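We bought two sets of the Vestergaard ribbed finger pads in June, mostly to stop losing teleoperated episodes to dropped plugs. They have now been through 1,375 recorded demonstrations on our connector insertion task, which is enough to say what they do well and where they get in the way.

The pads replace the smooth urethane ones we had been running. They bolt on with two screws per finger and come with a small alignment jig. Fitting a pair took me six minutes the first time. The instructions are one folded sheet and they are fine. You will need to redo your gripper's closing offset afterward, and the sheet does mention that, on the back.

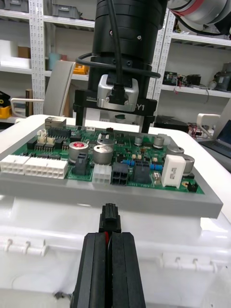

Grip on small parts is the main reason to buy these. Our operators pick up a connector, carry it to a board, line it up and push. With the old pads the plug would rotate during the push, and the operator would back off and regrasp. Those episodes are usable, but if there are too many of them the policy learns to regrasp even when it has a good hold. The ribs have cut this down a lot. A small black plug sits between the two pads with its ridged top standing above the tips, and the red wire can run down the gap between the fingers, so it stays away from the side you are inserting. We now ask operators to start every wire that way, and the data is more consistent for it.

The length is a mixed bag. It gives good reach over a crowded board with tall capacitors on it. It also fills a large part of the wrist camera view. At the moment of contact the pads often hide the socket, and the model has to rely on the second camera. We trained one policy on wrist view alone and it was poor at the last few millimeters. Adding the overhead view fixed most of that. If you only have a wrist camera, get the short version.

Wear is acceptable. Vestergaard says to inspect the pads every 3,000 cycles. Ours are past that and the ribs near the tips have started to round off on one finger. Grip is still good, but I would swap them before starting a new dataset. Changing pads halfway through means the fingers look different in the second half of your images.

We also tried the Ovia pads for a week. They are softer and cheaper, and they picked up dust badly. I sent them back.

**Good:** firm hold on small plugs, simple to fit, black surface that doesn't throw glare into the camera.

**Not so good:** long version blocks the view, replacements are only sold in pairs, shipping was slow.

I would buy the short ones next time for board work and keep the long ones for bin picking.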